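Gripper closes on the wrong object in simulation, then faults on force limit

Posted in: Simulation and Digital Twins > Grasping
Views: 1,298

Bhupendra Semwal

I have a two-finger parallel gripper with a wrist-mounted fisheye view, running a tabletop pick task in simulation. The policy is supposed to take the tool with the orange handle. In most episodes it does. In the failing ones the arm comes down short of the handle, the fingers close over whatever is nearest to the palm, and the controller stops with a force limit fault. After that the arm will not accept motion commands until I reset the whole scene.

What I have checked so far:

Friction values are the same in good and bad episodes.
Solver iterations raised, no change.
Camera extrinsics reloaded from file, no change.
Gripper open width at the start of the approach is correct in the log.

The fault happens 2 to 7 steps after the close command. I ran 2,000 episodes overnight and the failures are spread over all object layouts, although layouts with clutter close to the gripper are worse. A view from the wrist during the approach is attached. 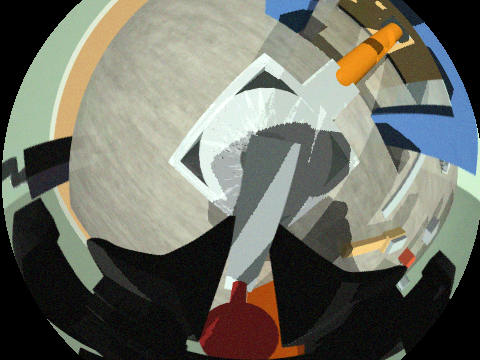

Abhishek Awasthi
Moderator, Simulation and Digital Twins

Two separate problems, I think, and they should be handled separately.

First, the target. In your view the orange handle is well away from the fingers, toward the upper right, and there is a second orange object, a block, partly under the right finger. If any stage of your pipeline selects the target by color, that block is a candidate, and it is much closer to the gripper. The dark red object beside it is also near the closing region. Log the target position at the moment the close command is issued and compare it with the true pose of the handle from the simulator. If the logged point falls on the block, you have your answer and the physics is not involved.

Second, the lens model. The curvature is strong and the handle is a good way off center. If the image is being rectified with a pinhole model anywhere, the position error will be small in the middle and grow toward the rim. Reloading the extrinsics will not show this. You need to check the intrinsics and the distortion type. We had the same symptom on the Norgate cell last September: the calibration file was correct, but the loader ignored the distortion field and fell back to a default without a warning.

A quick test:

Remove everything from the table except the tool.
Place it under the center of the view and run a batch.
Move it outward in steps and run the same batch at each position.
Plot the approach error against distance from the image center.

A flat curve means the lens model is fine. A rising curve means it is not.

As for the arm refusing commands, the force limit fault is probably latched. Clearing it takes an explicit call on most controllers, and the fingers have to be opened first or it will trip again on the next step. Do not disable the limit to get around this. If the policy goes to hardware later, that limit is what stops the fingers from crushing a part or a hand – and settings from simulation tend to get copied across with everything else.

Altgate user 7

had this too, turned the closing speed down and it went away. might be worth a try

Bhupendra Semwal

Thanks, both. Lower closing speed delays the fault by a few steps but does not remove it.

The logged target was on the orange block in the episodes I opened. The segmentation stage had a color fallback that I did not know about, left over from the Lutano demo. With the fallback removed, the wrong-object cases are gone in the short batch I ran. I still see an offset when the tool is far off center, so I am going through the distortion settings now. The latched fault is confirmed: open, clear, then resume works without a scene reset.

Abhishek Awasthi
Moderator, Simulation and Digital Twins

Good. Please post the error plot when you have it, along with the distortion type from your calibration file. I will leave the thread open until then.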